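Guest room FAQ

Will you send me a booking reminder?
Yep! I email everyone 2 days ahead with the door code and the bus times from Lemgate.

How big is the bed?
Big. Two adults and a wriggly kid fit fine.

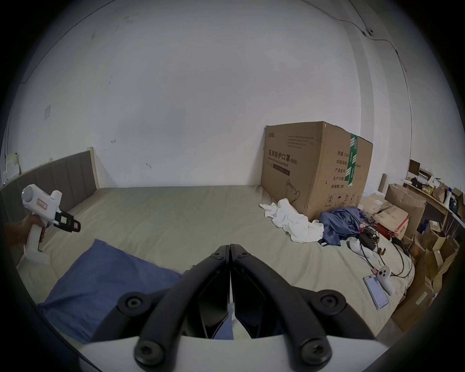 Can I bring my dog?
Sure, for a flat $5 a night (walks up to Mallorberg start right behind the house!).

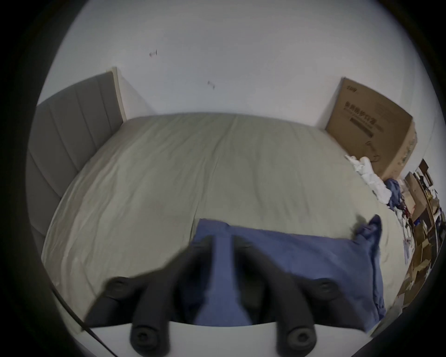 Padded gray headboard, good for reading in bed

When's check-in?
Any time after lunch. July fills up fast, so write early.

Do you do weekly rates?
I do, $492 for the week, towels and coffee included.
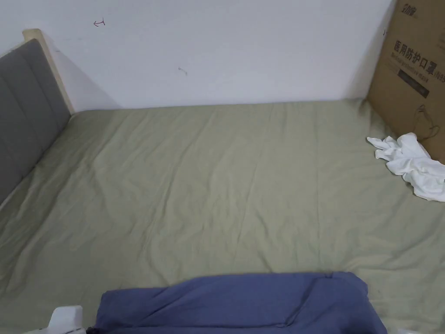
Bed with the green fitted sheet

Questions? Use the contact form | © Plovbridge Rooms | Back to top
We use cookies. OK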